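Boards > Close-Up & Parlor > Props and Gimmicks > Vanishing box routines

Is the Jelisent box worth it for family shows?

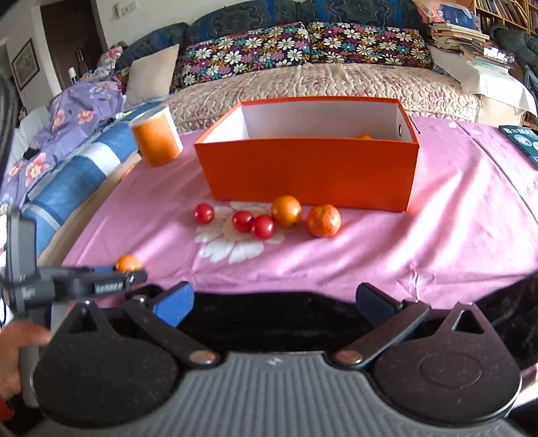 Posted by halfpass_hal, Thursday, 7:42 pm

So I've been going back and forth on this for weeks and my wife is sick of hearing it. I do mostly birthday parties and the odd library show over in Brekville, and I want one solid box trick to close with. Right now I finish on a rope routine that's fine, kids like it, but it doesn't get that big noise at the end. The Jelisent keeps coming up in my searches and the demo video looks great, but you know how demo videos are. They only ever shoot from the one angle!

Does anybody here use it for real, with kids sitting on the floor right up close? And does it reset fast? I sometimes do 2 parties back to back with a drive in between, and I can't be messing with it in somebody's driveway.

14 replies · 547 views

tinpotwizard
I had one for a season. The method is clever, I'll give them that, but the angles on your left side are rough. If you've got kids on the floor in a half circle, the one on the far end is going to see something. Maybe not understand it, but see it. And then he's going to tell everyone, because he's six.

marlowe_deck
I disagree with tinpot on this. I've done mine surrounded on three sides and never had a problem. You just have to turn your body with it during the second phase. The instructions don't mention that at all (the instructions are terrible, by the way, a folded sheet with drawings I couldn't make sense of), but once you put the turn in, it's covered.

tinpotwizard
Never had a problem that you know of. I had a mom send me a phone video after a show and I could see the whole thing plain as day. I thought that show had killed, too.

marlowe_deck
Did you do the turn though?

tinpotwizard
I did a turn. Maybe not your turn.

ropeandring
Can I ask a dumb question, why do you need to close on a box at all? I closed on a rope for years and the noise comes from the build, more than what's in your hands. Get the birthday kid up there, let them do the magic word wrong a couple of times, make them the hero. You could do that with a paper napkin.

halfpass_hal
Not dumb! I've thought about that. I think I'm just bored with my own act, if I'm being truthful. I've done that rope thing so many times I catch myself thinking about what I need from the store while I'm doing it.

ropeandring
Ha, okay, that's a good reason to change it. Buy the box.

gus_of_gimthorpe
Before you spend the money, have a look at the Lockyer. It's an older design and you mostly have to find it used, but the load is much easier to get at and the lid doesn't stick in cold weather. I picked mine up at the Gimthorpe swap meet in April off a guy who was clearing out his garage. It needed new felt and one hinge, and I've used it nearly every weekend from then on. Reset is under a minute once you have the hang of it.

marlowe_deck
The Lockyer is loud. Sorry Gus. I love the look of it but you can hear it click from the second row.

gus_of_gimthorpe
You can hear it click if you don't have music on. Who does a kids' show without music?

cardfan_dot
I do a kids' show without music. I talk the whole time, so it comes to the same thing.

Hal, whatever you get, please practice it sitting in your own audience's spot. I prop my phone up on the carpet at kid height and run the trick, then watch it back. It's awful, I hate it every time, but it fixes more than any book I own. I found out that way I was looking straight at my dirty hand for an entire routine. For how long? I don't even want to think about it.

halfpass_hal
Oh no. I'm going to do that tonight and be sad, aren't I.

cardfan_dot
Yes. Have a snack ready.

tinpotwizard
Seconding Dot. And if you still want the Jelisent after that, PM me. Mine's sitting in a closet with the original bag and I'd let it go cheap. I'll even throw in the drawings.

marlowe_deck
Funny how he trashes it and then sells it lol

tinpotwizard
I'm telling him what's wrong with it first! That's more than the dealer did for me.

halfpass_hal
Okay, update. Did the phone on the carpet thing. My rope routine has a flash in it you could see from Brekville. So I'm fixing that before I buy anything, and then tinpot, I'll probably message you, and I want marlowe's turn written out in words if you don't mind. Gus, when's the next swap meet?

gus_of_gimthorpe
Not till the fall. I'll post in the events board when they set it. Get there early, the good stuff is gone before the coffee's ready.

Share (3) · 14 replies · Back to Props and Gimmicks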